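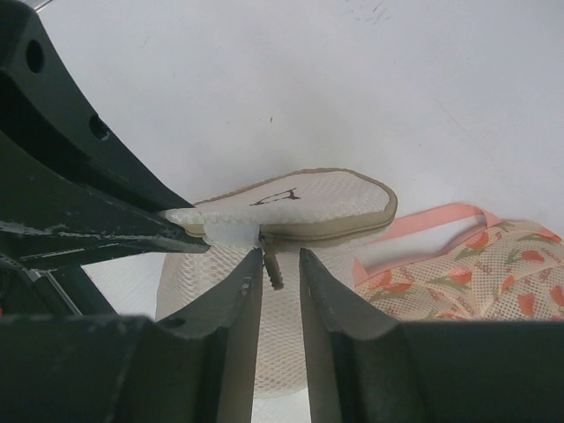 Figure 3. Wrist camera view during the zipper task. The zipper pull of the white mesh bag hangs between the two fingertips; the other arm is at the narrow end of the flap. A second, tulip-patterned bag lies to the right.

4. Building the Cell in a Shared Workshop

4.1 Space and bench

The two-arm cell was built at Kititz, a shared workshop where members rent bench space by the month. We had one bench against a wall and a shelf under it for the power supplies and the computer. The cell had to be left in place between sessions, so both arms were bolted to a plate clamped to the bench and not to the bench itself. The plate came from the workshop's offcut rack. Moving the whole cell takes two people.

The tabletop was kept white. An earlier version used a gray rubber mat, which gave better friction but made the edges of dark objects hard to find in the wrist images. Thin mesh is a poor match for a white surface, and we accepted this for the bag tasks. The trim and the zipper pull stay visible enough to guide the fingers.

4.2 Arms and fingers

Both arms follow the Treltier plans with small changes. The main change is at the gripper, where the flat fingers in the plans were replaced with bevelled ones. Flat fingers closed well on blocks and boxes but tended to push small hanging parts out of the way. With the bevel, a pull that starts off center slides toward the middle as the fingers close.

The fingers are printed in the workshop and treated as a wear part. We reprinted them whenever the tips rounded over. The arms were not refinished during the project, and scratches on the structural parts were left as they were — they had no effect on the measurements reported here.

4.3 The zipper task

The task has two roles. One arm steadies the bag near one end of the zippered flap, and the other closes on the pull and draws it along the track. Figure 3 is taken from the gripper that handles the pull. At this point the fingertips are on either side of it, and the rest of the motion depends on how well they are lined up.

Mesh laundry bags were chosen because they are cheap, soft, and easy to reset by hand. They also give trouble in ways that rigid objects do not. An empty bag folds under the steadying arm and takes the zipper track with it. A stuffed bag holds its shape better but lifts the flap, so the height of the pull changes from one trial to the next. We used stuffed bags for all recorded trials.

Demonstrations were recorded by hand-guiding a pair of leader arms. We kept 962 demonstrations of the zipper task after removing those with dropped frames or a lost grip. Recording was done in the evening, when the saws in the next bay were off. Vibration through the floor was small but showed up in the joint readings.

4.4 Software and timing

Control runs on the Dostex stack with no changes to its motion planner. Camera images and joint positions are logged at 40 Hz. The first logs showed the two arms drifting apart in time over a long session, and we traced this to separate clocks on the motor boards. Both boards now take their clock from the computer.

4.5 Calibration and upkeep

Calibration is done at the start of each session with a printed target and takes 18 minutes. We tried the shorter Živković routine as well. It worked when the plate had not been touched, but it gave poor results after the clamps had been loosened, and in a shared space we could not rule that out. The full routine was used for all results in Section 5.

Cables were the most common cause of lost sessions. The wrist camera cable on each arm was replaced once it had been through 400 trials, whether or not it showed a fault.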